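Praruva, 2026-05-21

# The paid death notice has become a very odd thing

I buried an aunt in May, and in the course of it I bought 18 lines of newspaper. I have been cross about those lines since.

The funeral home in Goltent offers a form. You fill in the boxes (born, married, worked, enjoyed, survived by) and a program called Flokbridge turns them into a notice. It takes less time than choosing the flowers. My aunt, according to the first version, "touched the lives of all who knew her". She did not. She fell out with half the parish over a boundary hedge and was proud of it, and the other half quite liked her for it.

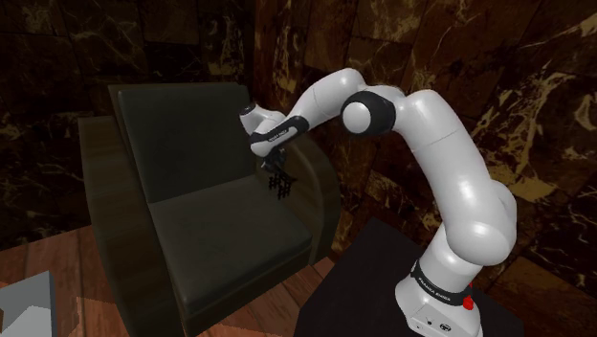
*A robot arm with its gripper above a dark armchair, in a computer rendering.*

I know what is said in favour of the form. Families are tired. They forget the name of a brother-in-law, or put the wedding before the christening, and a form catches that. Fine. I would have forgotten a cousin in Condori without the box for cousins. But a form for catching mistakes and a form for writing a life are two separate purchases, and we are being sold the second under cover of the first.

Read a page of old notices and you will see they had their own stock phrases. People were always "passing peacefully", even the ones who had never done anything peacefully. So I don't claim there was a golden age. What the old ones did have was clutter. A man was born so many miles along a certain road. A woman kept bees until her eyes went. The hymns were listed, and sometimes the horse. Whoever wrote it plainly had no idea what a reader would want, and put in whatever they knew.

That clutter is what gets cut, and it gets cut for money. The line rate at our paper means a road, a farm and a horse cost more than "a full and happy life". Flokbridge has a button marked Shorten. I pressed it to see what would go. The hedge went, naturally. So did her years at the cannery and the name of the house where she was born. What stayed was the list of survivors and the bit about touching lives.

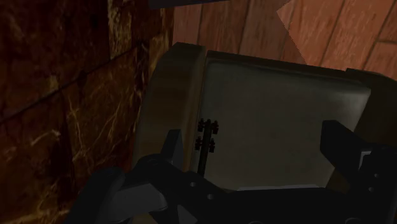
*Rendered surfaces: dark veined marble and reddish-brown boards.*

Then there is the memorial page, which comes with the package whether you want it or not. Ours is promised until 2070. I should like to meet the person who made that promise and ask what they will be doing then. The funeral home has changed hands twice that I know of. The paper has moved out of its own building. Meanwhile the bound volumes in Praruva library have sat through two floods and can still be read, if you don't mind the smell.

I am told the page is "living", meaning strangers can leave a candle on it. Several have. One of them had the wrong aunt.

My bigger doubt is about who these notices are for. A widow reads one once and keeps it in a drawer. The people who really use them are the ones who come later, looking for a grandmother or trying to work out why two branches of a family stopped speaking. They need the road and the farm. They need the cannery. Nobody's great-grandchild will learn a thing from "she loved to laugh".

In the end I threw the draft away and wrote the notice at the kitchen table. It took four evenings and ran well over what I had meant to pay. I got a date wrong, too, which the form would have caught, and I've had two letters about it. The hedge is in. 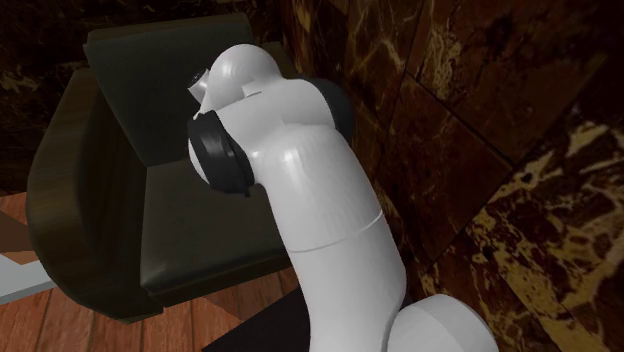

A reader in Condori wrote after seeing the notice that I was being unfair to the tired. When her father died she could not have strung a sentence together, she said, and the form did it for her and spelled everyone properly. She was grateful and she still is. She did add that she had gone back to it recently, wanting to know what year he left the railway, and it wasn't there.

I have no answer for her on the tiredness. I would only ask the funeral homes to leave one box empty, with no label on it and no charge by the line, and to keep the Shorten button away from it. They will say it can't be done at the price. I have seen the bill, and I don't believe them.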